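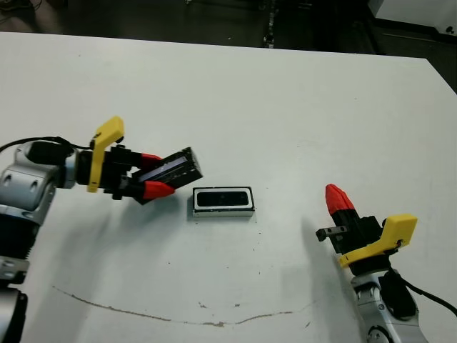
I spent most of a rainy afternoon sorting out small cases. By that I mean the plastic boxes that things come in and then live in for years: the one for earplugs, the one for spare screws, the one that held a set of drill bits before the drill bits wandered off. I had let them pile up in the hall drawer until it would only open halfway.

The first job was matching tops to bottoms. This sounds like nothing and it took over an hour. A two-part case is only useful if you have both parts, and I had a lot of parts. A black top with a see-through strip can belong to a white bottom just as easily as a black one, so color doesn't help much. I went by length first, then width, and then I looked at the rim. If the ridges on one piece don't have anything to meet on the other, you can stop there.

I did it on the big white table and kept everything else off it. I used to do this kind of sorting on the rug, and I would lose the clear pieces and then kneel on them. On a plain white surface the dark ones show up right away. The white ones are harder to spot, but they usually have something dark on them somewhere.

My other rule is one case at a time. I put the bottom half down flat, long side toward me, and try tops against it until one sits right or I run out. If I run out, the bottom goes in a bread bag with the other orphans. I keep the bag for a few months and then let it go. In July I threw one out and have not missed anything from it so far.

A few notes on what I had.

The Otus cases are the ones I like best. They are low and flat, they stack, and the lid comes off completely, so you can put it down beside the base while you get at what's inside. The drawback is that a lid that comes off completely is a lid that ends up in a different room. I found one in a coat pocket.

The Vatau ones have a hinge. I thought that would solve the lid problem, and it did until the hinges cracked. After that they are two-part cases that don't hold together very well. I kept the ones that still close and put a rubber band around each.

I also have a tub of 200 picture hooks that came in a Phelan case with a window in the lid. The window is the best feature a small case can have. I no longer open five boxes to find the fuses. If I were buying new ones I would only buy windows, even tinted ones — you can still tell a hook from a fuse through gray plastic.

For the cases without windows I use labels. I have tried writing on the lid with a marker, which rubs off, and masking tape, which leaves a sticky patch that collects lint. Now I cut a strip of paper and put it inside the case, or under clear tape on the base. Base is better than lid. If the lid gets swapped, the label still tells the truth.

Two things I would do differently. I would empty every case before starting, because I kept stopping to deal with contents. There were buttons, a key I can't place, and a receipt for 991 of something that I could not read. And I would wash them all together at the beginning. Dust gets into the rim and then a perfectly good lid feels like the wrong one. A soft toothbrush and dish soap fixed most of mine, and I let them dry on a towel overnight before putting anything back.

The drawer opens all the way now. The flat cases are in two rows along the front, the odd shapes are at the back, and the bread bag is on the shelf above with 7th November written on it so I know when I started keeping it. I still have a tall Tesik box that fits nowhere. It has batteries in it and it is sitting on top of the fridge for the time being.

Next up is the cable drawer, which I have been putting off. I did look in there while I was hunting for lids and found one more black top, a narrow one, under an extension cord. It doesn't match anything on the table, so it went in the bag.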